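2/15/21

Keyboard bench, notes on the split board and the practice lessons.

Picked up where I left off with the Clokus firmware. The left half was still sending a double "e" every so often. Swapped the switch with the one from the "z" position and the double letters moved with it, so it's the switch and the board is fine. Put a new one in. Typed the long passage twice with no doubles. Leaving the debounce setting at 12 for now. Kirsten wants it lower, but I'd like a few days on the new switch first so we don't change two things at once.

Old switch is in the bag with the other bad ones. Please don't put it back in the parts drawer.

Lesson software. Miłosz merged the new word lists last night. The home row list is 215 words and reads fine. The second list, which adds the top row, came out at 619 after he took out the duplicates. I went through it by hand and pulled a handful that need letters the learner hasn't met yet. "Given" was in there, and so was "move". The filter checks the first letter of each word properly and then seems to skip the last one. Filed it. He says he knows where it is.

The full list is 1599 words and I haven't read it. Somebody other than me should, as I wrote half of it in September and won't see my own mistakes.

Timer problem. If you stop typing partway through a lesson and switch to another window, the clock keeps running and your speed drops to nothing when you come back. Ashwin thinks it should pause when the window loses focus. Florence doesn't want that, as people will use it to look ahead at the next line with the clock stopped. Compromise for now: pause it, and blank the text until the first key is pressed. Works on my machine. Not tried in the Husamura browser build.

The lesson save file changed format again. Old ones load, but the accuracy column comes in empty. Aurora has a short script that fills it from the key log. Run it on a copy. I ran it on the real folder and had to pull yesterday's backup.

Layout switching. With the system set to Dvorak and the lesson also set to Dvorak, the letters get converted twice. Same as last month, different cause. This time the program reads the layout once at startup and never again, so if you change it in the system menu while a lesson is open you get nonsense until you restart. Added a check at the start of each lesson. It won't help in the middle of one, and I don't plan to fix that.

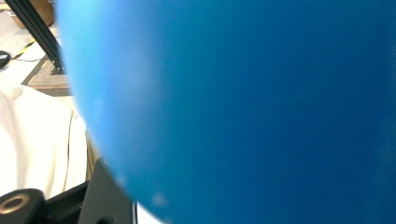

Sound. The error beep is too loud next to the key click, and on headphones it's unpleasant. Turned it down by half and added a setting to switch it off. The setting isn't saved between sessions yet.

Finger chart. Florence redrew the hands so the thumbs sit on the space bar. The old drawing had them floating under the bottom row, and two testers asked which keys they were for. New one is in the Snorradóttir folder. It still has the number row colored wrong on the right side: 7 should match 6 if we're teaching it with the same finger, and the text says we are.

To do:
Debounce test with the new switch, both halves
Save the sound setting
Try the timer change in the Husamura build
Ask Miłosz about the last letter filter
Number row colors
Order more switches, same kind, we're down to the last few
Update the Cinow page, it still says the lessons need a restart after every login

Kirsten has the right half at her desk until the cable comes.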